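Search this site Search Go

Practical robotics, session 5: working from the wrist camera in simulation

Welcome back, everyone, and a special hello to those of you who have moved over from the Durrani group, where I gather you've been doing rather more maths and rather less dropping things. Please find a seat near someone who was here in August, as they'll have the simulator set up already and can save you a good half hour of squinting at error messages. If yours still won't start, Gonzalo Villalobos is running the help desk until 4 pm and is very patient (bring a charger, please, the sockets by the window are all spoken for).

We're spending two sessions on the kitchen world this term, so don't feel you must finish everything today. Last time we drove the arm using the outside view, the one that looks at the whole room as though you were standing in the doorway. Most of you got on beautifully with it! The trouble is that the outside view is a bit of a luxury. Once the arm leans over a worktop it hides the very thing you want to pick up, and you end up guessing. So today we move to the view from the wrist, looking out between the fingers, and I'd like you to switch the outside view off altogether for the second half, however tempting it is to peek.

A word on getting your bearings, as it does feel odd at first. The fingers stay put on your screen and the room swings about instead. When you turn the wrist, the worktop tilts, and people quite naturally try to "straighten" it by turning the wrong way. Go slowly. Make one small move, stop, and say out loud to your partner which way you think the arm went before you check the numbers. I know it feels silly, and I still do it myself. 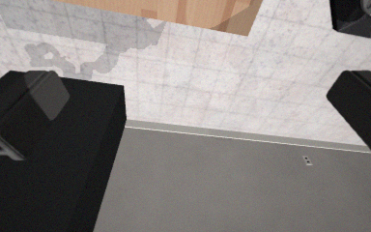
Why do we practise in simulation before using the real arm? A mistake costs you a reset and a few seconds, so you can try the same reach over and over, and you'll have made most of your clumsy moves before there's a real motor or a real cupboard to worry about.

It isn't a perfect stand-in, mind you. Friction in the simulator is a good deal kinder than friction on the bench, and surfaces in a made-up kitchen have whatever pattern the designer fancied. Iqra Baloch's team found this out with their Jaltura entry last year: their program had learned to lean on the tile lines to judge distance, and it went completely to pieces on a plain worktop. They did put it right, and Iqra has kindly let me put their write-up in the shared folder, where it's the one called "Flulamstead notes". Do read it, it's very funny in places.

For your log, please record 37 reaches with your partner, swapping over whenever you like. Put down the starting pose, what you were aiming for, and whether the fingers ended up either side of it. Failed reaches count just as much as good ones, so do leave them in. The Enell worksheet has more than 104 rows, so you'll have plenty of room for remarks.

Next session we'll close the fingers.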